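Teleoperated Desktop Disassembly: Gallery

Kemeys is the demonstration-collection part of the Jorkent disassembly project at Zivonstead. An operator drives the arm by remote control through the steps of taking a desktop computer apart, and the joint positions, gripper opening and video are logged for training. The set now holds 3,022 demonstrations over all tasks. Entries on this page are grouped by task, with the control mode and the notes that operators keep asking for. Task names match the folder names in the July release.

Memory module, tower on its side

Control mode: leader arm, position mapping, motion scaled down inside the case. 887 demonstrations. The module has to come up square to the board. If one end lifts first, the contacts bind in the slot and the operator feels nothing, as the leader arm has no force feedback. Watch the wrist view for tilt and stop if the ends are uneven.

The approach is from above, straight down between the power supply and the drive cage. Wiring from the supply crosses the board on the drive side, so operators keep the wrist high until the fingers are over the slots. Descents that touch the wiring are kept in the set and tagged "contact", and the default training split leaves them out.

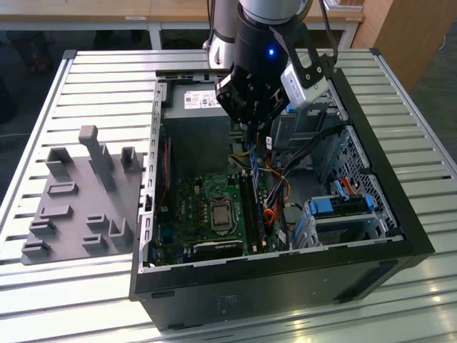
Gripper fingers down in the center of the case, near a memory module beside the processor socket. The dark gray fixture plate is to the left of the tower.

Latch release

Control mode: leader arm for the approach, then single-axis jog for the push. 652 demonstrations. The end latches on the slots are opened before the module is touched. Early sessions recorded latch and module as one episode. They have since been split at the point where the gripper clears the latch, and the old combined files are still available under "legacy". Do not mix the two when training; the episode lengths differ too much for the default chunk size.

Data cable unplug

Control mode: leader arm, with the gripper closing force capped. 171 demonstrations, all from one operator. Grip the plug body, never the cable. The pull direction depends on the drive, and operators set it from the side view before closing the fingers. Success rate at replay is low and this task should be treated as preliminary.

Hand-guided passes

Control mode: kinesthetic. The operator holds the wrist and moves the arm directly with gravity compensation on. We use this for waypoints over the case and over the fixture plate. Fine work inside the case is not recorded this way, as the operator's hand blocks the fixed view. Waypoints are saved in the table frame and need to be redone whenever the plate is moved.

Notes on the files

Video and joint logs share one clock. Gripper opening is logged as commanded and as measured; use measured. Episodes with a dropped video stream were removed before release. The Wodatbridge mirror carries the same files at reduced resolution and is updated on Wednesday.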